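Packing bench questions, answered (mostly)

I get the same handful of emails every week, so I've put the answers in one place. If yours isn't covered, write to me, Lorcan, and I'll get to it once the day's parcels have gone.

What do you send things out in?

Plastic bags, mostly, the crinkly sort, and boxes for anything with corners. I've tried paper mailers twice and both times the seams gave up before the parcels had left Orkesthorpe. I do want to use less plastic and I keep a list of things to try, so if you've found a paper bag that survives a wet doorstep, please tell me!

Can I send the bag back to be used again?

Yes, please do. Fold it flat and pop it in with your next return. I check each one for splits, wipe it down and put it back on the shelf. A few creases don't bother me in the slightest (by the third trip they're all creases anyway).

Why did my order come in two parcels?

Usually it's weight. Potbridge, who do our collections, charge a lot more for anything over 2000 grams, so if your order tips past that I split it and pay the difference myself. You'll only ever be charged postage once. If the second parcel hasn't turned up within three days of the first, give me a shout.

What surface should I pack on at home?

People ask this one a lot, normally folk who sell a few bits online and are sick of doing it on the floor. I'd go for a table at about hip height with a plain, bright top. Mine's green and I wouldn't swap it. Small screws and clear tape both vanish on a wood-effect worktop, and I spent my whole first winter patting the thing like I'd lost my glasses. Keep half of it clear, too. I'm terrible at this.

Do you recommend a particular shelving?

I'm fond of open metal racking, the kind you can see straight through. You can get at it from both sides and the dust doesn't build up in the corners. I had a wooden unit before, made by Ultan Cullinane from up the road, and it was lovely, but the shelves couldn't be moved and everything I sell seemed to be a finger's width too tall. Ultan has it in his kitchen now with his cookbooks on.

Whatever you buy, put the heavy stuff at the bottom. I ignored that and had a box of Masson hinges land next to my foot.

How do you label your shelves?

Badly, until last year. Now each shelf has a number and each number is in a notebook. The notebook hangs on a string. I did try the Grostari app, which some of you swear by, but I kept putting my phone down somewhere and packing on top of it.

My bag arrived very crumpled. Is that a problem?

No, not if whatever's inside is fine. I press the air out before sealing, so they do look a bit sorry for themselves by the time they reach you. If the bag has a hole in it, take a photo before you open it and send me that along with your order number. I'll replace anything damaged and you don't need to post the broken one back.

Can I add something to an order I've already placed?

If it hasn't been sealed, yes. Email me with the order number in the subject line (just the number, so "2932" and nothing else, or my filter hides it). Once it's sealed I'd rather start a second parcel than cut the first one open.

Can I come and pick up in person?

You can, by arrangement, and I like the company. We're at unit 121, round the back, and the bell works if you lean on it. Bring your own bag if you remember. I close for the second half of November, so collections stop then and start again when I'm back.
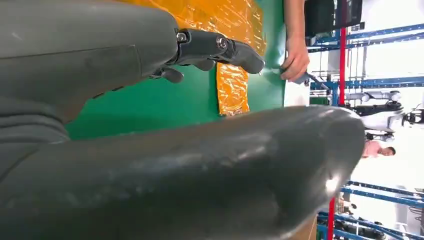

If you do come by, allow a few minutes for parking, as the spaces at the front belong to the tile shop and they're quite strict about it. Round the side is fine.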